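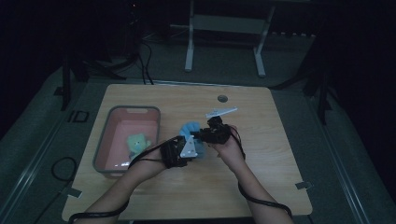

Progress report to Grosau, Brokik sorting room
9th January
Prepared by Darmawan Pattinasarany

1. Status
Work on the sorting room continued as set out in the October plan. The room is in use. Two items remain open (section 4).

2. Room and furniture
The gray carpet was kept. Replacing it would have used money set aside for shelving. The work table is rectangular, with a light wooden top, and stands clear of the walls so that it can be reached from every side. Soft goods are handled on the table one piece at a time. A plastic basket with a gray rim and pink interior is kept on the left half of the tabletop, long side running front to back.

3. Handling
Target for the period: 200 soft items sorted. Result: 220. Of these, 40 were set aside for repair and passed to Koltex. The written procedure was revised once. Items are now lifted off the tabletop and checked along the edges and seams before they are placed. Small plush and fabric pieces take longer than flat textiles, and the time allowance for them has been raised.

4. Open items
Lighting over the carpeted area away from the table is still weak. A quote from Govindasamy has been requested and not yet received.
Labels for the storage shelves are printed but not fitted.

5. Next period
Target: 1000 items for the full year, unchanged. Lighting to be ordered once the quote is approved. No change to the budget is requested.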